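Zwischenbericht zum Teilvorhaben Greifplätze, Projekt Alano

Berichtszeitraum: Februar bis Mai
Vorgelegt von der Projektleitung Haslam

1. Stand der Arbeiten

Im Berichtszeitraum wurde der Entwurf der Betriebsregeln für Arbeitsplätze mit bewegten Greifern fertiggestellt und den Partnern Clultisa und Drirgate zur Stellungnahme übergeben. Der Entwurf umfasst 62 Einzelregeln in 7 Abschnitten. Er stützt sich auf die Gefährdungsbeurteilung aus der ersten Projektphase und gilt für alle Plätze, an denen Kleinteile aufgenommen und abgelegt werden.

Gegenüber der Vorfassung wurden vor allem die Vorgaben zur Arbeitsfläche präzisiert. Die Unterlage muss matt und einfarbig sein und sich vom Bauteil deutlich abheben. Vor Beginn eines Durchgangs liegt ausschließlich das zu greifende Teil auf der Fläche. Werkzeug, Verpackungen und Schreibmaterial sind außerhalb des Schwenkbereichs abzulegen.

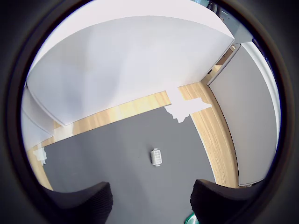 Der Abschnitt über die Greiferfinger regelt Sichtprüfung, Reinigung und Austausch der Fingerbeläge. Die Sichtprüfung erfolgt zu Schichtbeginn und nach jeder Kollision und wird im Platzbuch vermerkt. Für die Anfahrt an das Bauteil gilt eine verminderte Geschwindigkeit; der zulässige Wert ist je Platz durch die verantwortliche Fachkraft festzulegen.

2. Erprobung

Die Regeln wurden an vier Plätzen erprobt. Dabei wurden etwa 516 Durchgänge protokolliert. Meldepflichtige Ereignisse traten nicht auf. Beanstandet wurde mehrfach der Umgang mit Blendlicht: Die bisherige Formulierung ließ offen, wer bei wechselndem Tageslicht über eine Unterbrechung entscheidet. Die Zuständigkeit liegt nunmehr bei der Person, die den Platz freigegeben hat.

3. Abweichungen vom Arbeitsplan

Die Stellungnahme von Drirgate steht noch aus. Die Schulungsunterlagen können daher erst im Juni abgeschlossen werden. Auswirkungen auf den bewilligten Kostenrahmen ergeben sich nicht.

4. Nächste Schritte

Nach Eingang der Stellungnahmen wird die Endfassung erstellt und dem Zuwendungsgeber zur Kenntnis gegeben. Eine Anpassung der Prüffristen für Fingerbeläge bleibt vorbehalten.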